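# Using the enclosed balcony as a laundry and sitting place

Course project in Home and Interior Studies, final report

## 1. Why I chose this topic

In many apartments the balcony is closed with glass and becomes a room without a clear purpose. The washing machine goes there, then things which have no other place. In the apartment I studied, the balcony must do two jobs. It is the laundry, and it is also the only place where a person can sit alone near the window. My question was simple: can these two uses live together in a small space, and what should be changed so that they disturb each other less?

The apartment is in a building called Tratstead, number 523. I was allowed to study it during May, mostly in the late afternoon. The people who live there answered my questions, and I thank them for their patience.

## 2. Method

I used three ways to collect information. First, I looked at the balcony and the textiles in the apartment and wrote down materials and colors. Second, I asked the residents to keep a small diary of when they wash and when they sit. Third, I made a floor plan on paper with cut-out shapes for the furniture, and I moved the shapes to test other layouts.

The diary had 113 entries at the end. Some entries were only one word, for example "towels" or "tea", but they were still useful to me.

## 3. The balcony today

The balcony is separated from the living area by glass in a dark brown aluminum frame. A frosted band goes across the glass at the height of the chest. The residents like the band, as a person on the balcony feels a little hidden but the daylight still comes in. 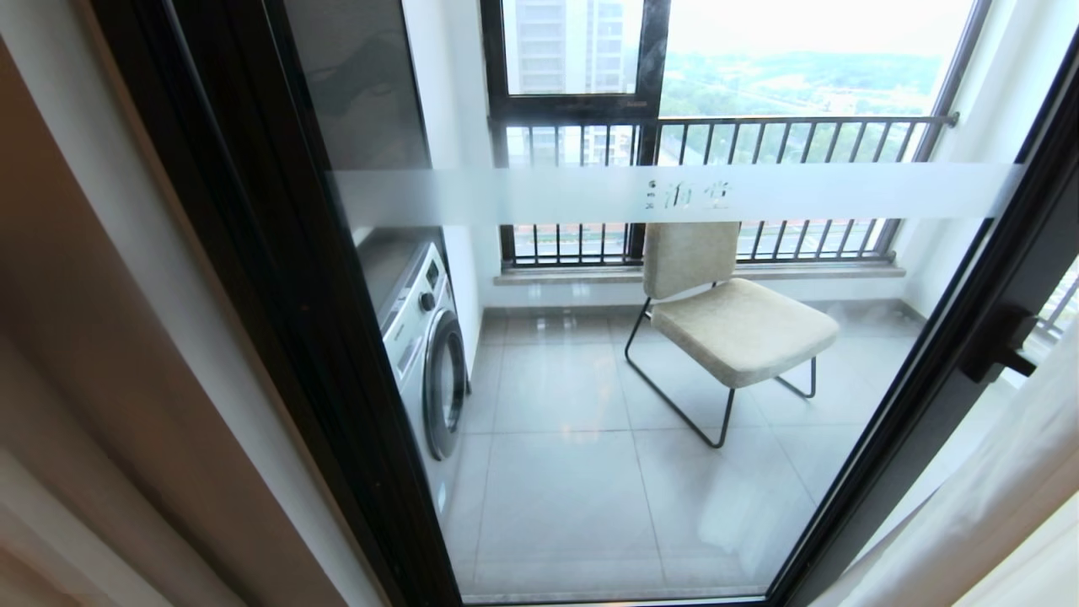
The floor is the strongest point for laundry use. Large glossy tiles are easy to wipe, and a few drops of water do no harm. For sitting, the same floor is less pleasant. The residents told me that it is cold for the feet in the morning, and they often go there in socks.

The washing machine is a front loader. This means that free floor is needed before the door, for opening it and for bending down with the laundry. On my paper plan this free area and the area for the legs of a sitting person came very close to each other. It explained a comment that I found in the diary many times: "moved the chair."

The chair itself is a good choice in my opinion. It is low and wide, and it has a thin metal frame, so the floor can be seen under it and the space does not feel full. The beige cover is maybe a risk in a laundry place. I recommended a washable cover in a similar color.

## 4. Textiles and color

The second part of my work was about fabric. Fabric makes a hard room softer, both for the eye and for the ear. The balcony has tile, stone and glass, so almost every surface there is hard. I wanted to know which color and weave could connect the balcony with the rest of the home.

I compared samples from two shops, Kornex and Esteves. The Kornex samples were smooth and a little shiny, and they looked too formal next to the chair. The Esteves samples had a more open weave. After this I studied the fabric which is already in the apartment, and I decided to use it as my reference for color.

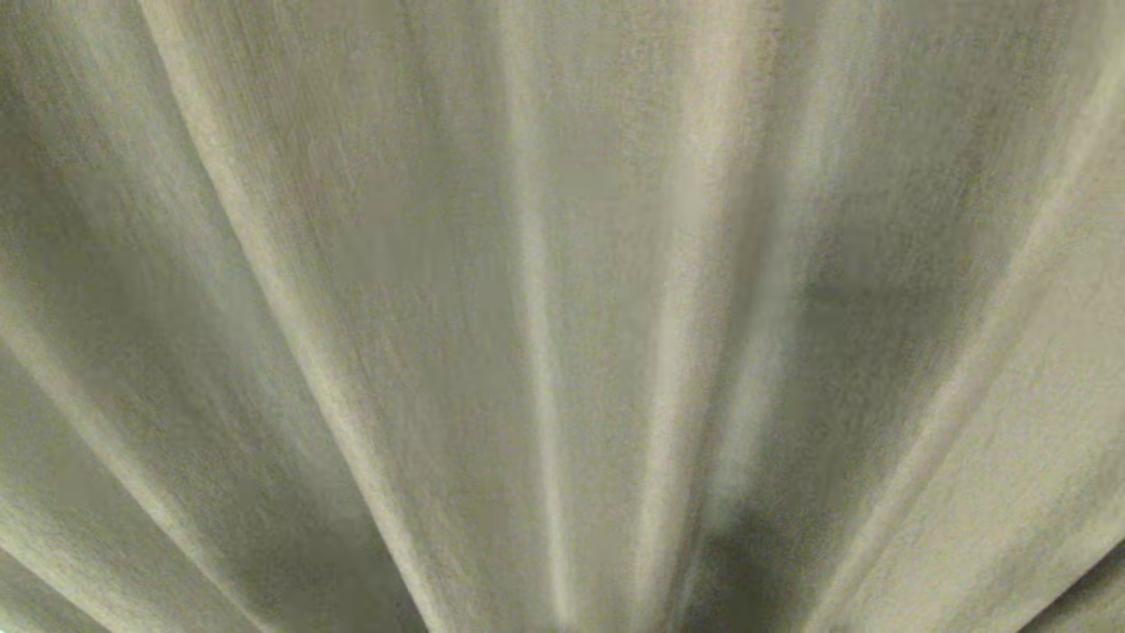 Gray-beige is a difficult color to describe, and I changed the name in my notes 4 times. In one hour it looks like sand, and in another hour it has some green in it. For this reason I tested every sample in the apartment and not in the classroom. A sample must also hang in folds during the test. When it lies flat on a table, the color looks more even than it will look in use, where every fold has a light side and a dark side.

The residents preferred a woven look with small irregular lines. They said that it hides creases better. I could not measure this, so I report it only as their opinion.

## 5. Proposal

My proposal has these changes:

- Put felt pads under the metal legs of the chair, so it can be moved without noise.
- Add a small washable rug, but only on the sitting side. I suggested the model Vandska in light gray.
- Choose a cover for the chair in a gray-beige weave.
- Wash before dinner and keep the later evening for sitting.

The last point costs nothing. In the diary, most of the conflicts happened after 8 p.m., when the machine was running and somebody wanted to read.

## 6. Limits of the work

I studied one apartment only, and only in spring. In winter the balcony may be too cold for sitting. I also did not measure the noise of the machine, as the school's meter was not available that month. If I continue with the topic, I would like to start with the noise, and then repeat the diary in January.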